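Plerness uses cookies to remember your settings. Accept / Manage preferences

Reading time: 4 minutes

Plerness House, Shared Kitchen Working Group
Minutes of the meeting held Friday, January 16, 2026

Chair: Toon Koster
Minutes: Gilang Setiawan
Apologies: none received

1. Minutes of the previous meeting

Approved with one correction. Under item 3, "freezer shelf" should read "refrigerator shelf." The action on door seals was closed.

2. Electrical load in the kitchen

T. Koster reported on the inspection by Hurberg. The outlets on the window wall share one 20 amp circuit with the kettle and the microwave. Hurberg recommends that no further heating appliance be connected to that circuit. The outlet beside the round table is on a separate circuit and has spare capacity. The written report is in the shared folder.

It was asked whether an extension cord could be used to bring the toaster oven back to the counter. Hurberg's report advises against extension cords for heating appliances. The question was not taken further.

Agreed: the toaster oven is not to be plugged in on the window wall. Labels for the outlets to be printed in a larger type size than last time.

3. Toaster oven: location and condition

The unit under discussion is the black Midea with the glass front and the control panel on the right. The group considered whether the round table is acceptable as a permanent location. Points raised:

The table top is wood and has no heat protection. G. Setiawan proposed a heat-resistant mat extending past the base on all sides. Purba supplies one in a suitable size.

Clearance behind and beside the unit must follow the manual. The manual could not be found at the time of the meeting. A replacement copy is to be downloaded and kept in the drawer with the other manuals.

The table is also used for meals. T. Koster asked that the oven be placed so that the door can open fully without reaching over a seat. Two members preferred a separate stand. The cost of a stand was not known.
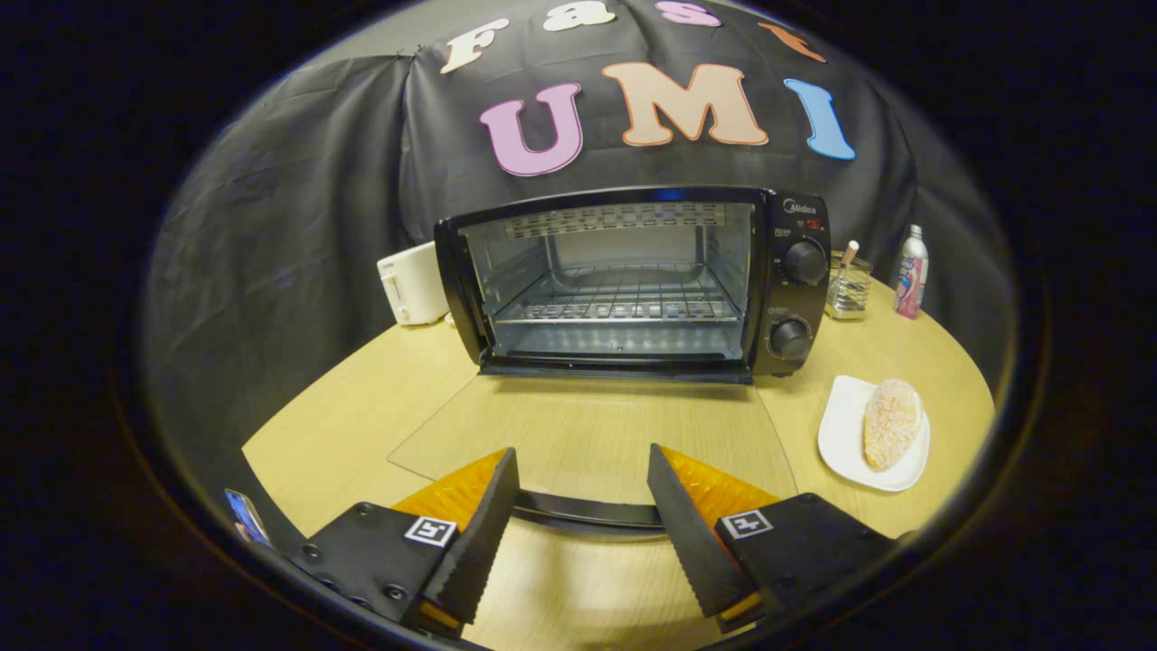
4. Cleaning schedule

The present schedule lists the toaster oven under "small appliances, monthly." Members considered this too infrequent. The following wording was adopted:

Wire rack: remove and wash weekly, dry before refitting.
Glass: wipe weekly with the unit unplugged and cold.
Interior walls: damp cloth only. No scouring pads on bright metal.
Perforated panel: soft brush, no spray cleaner.
Table surface: wipe under and in front of the unit when the rack is washed.

The question of who cleans after a spill was raised again. The existing rule stands: the person using the oven cleans it the same day.

5. Budget

The balance on the kitchen account is $3,871. The heat-resistant mat is quoted at $52 including delivery. Approved. The quote from Vurnovent for the range hood filters has not arrived and is carried over. If a stand is preferred to the table, a separate request is needed with dimensions and price.

6. Other business

Four dinner plates are missing from the upper cabinet. Notice to be sent to all floors.

The dish rack drips onto the floor at the left end. A tray will be tried first. Replacement to be considered in August with the annual order.

7. Actions

G. Setiawan: order mat from Purba; download manual and confirm clearances; revise cleaning sheet.
T. Koster: outlet labels; contact Vurnovent about filters; notice about plates.
Both: measure table and report on door opening at the next meeting.

The next meeting will be set by email once the mat has been delivered.

Sign up for the Plerness House newsletter. Enter your email address. Subscribe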